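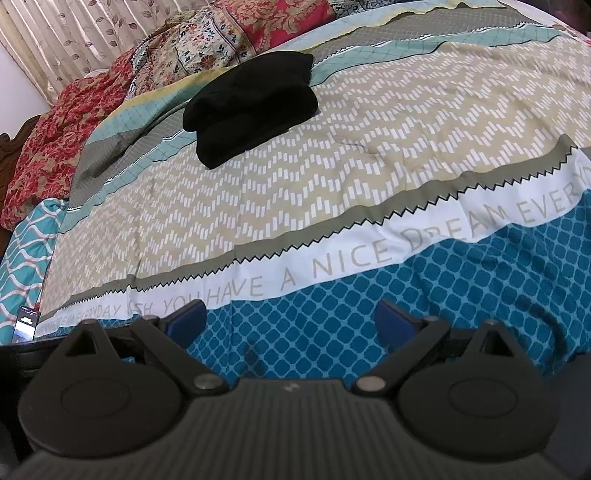
Buying for the bedroom: a talk with Diễm Lại

February 28, 2020

When Diễm Lại started to plan the equipment budget for Botus, she made two columns on a sheet of paper. In the first she wrote what the team wanted. In the second she wrote what would be broken by November.

"The second column was more useful," she says.

Botus is a small company which studies household tasks for robots: making beds, folding clothes, putting things away. Lại is responsible for purchasing. She studied accounting and came to robotics by accident, and she still asks the engineers to explain every part before she signs for it.

Her first big decision was between hand-held grippers and a complete arm. The arm, from a supplier called Ravn, was the favourite of the engineers. Lại asked them where it would stand.

"A bed is wide and soft, and there is a wall behind it. To reach the pillows you must move the whole base. I asked for the price of the arm, then the price of the base, then the price of the person who comes to repair the base. After this we talked about grippers again."

The company ordered seven hand-held grippers from Wavley, five for daily work and two kept in reserve. Lại would not tell me the price of one piece, but she told me the limit for spare parts: 2000 euros for the year. Most of it goes to finger pads and screws.

"People forget the pads when they make a budget. They see the metal and the motor. But the pad is the part that touches the cloth all day, so I buy pads like other offices buy paper."

Does she also buy the things to be handled? She laughs at this question. Bedding has its own line in the budget, and it was the line with the most discussion. One colleague proposed plain white sheets, all of one size, because they are easy to replace. Lại was against it.

"Go into any home. There are flowers on one pillow and something else on the other, and the blanket has writing on it. If we buy only white, we prepare for a hotel."

Storage was the mistake of the first year, she admits. Recordings filled the discs much earlier than planned, and she had to ask for more money in the middle of the year. Now she pays Conodari for storage by the month - it costs more, but she can stop when a project stops.

The Ravn arm is still on her list, on line 101 of the spreadsheet, with a question mark beside it. The engineers ask about it at every planning meeting. She has promised them an answer after the next quotation arrives.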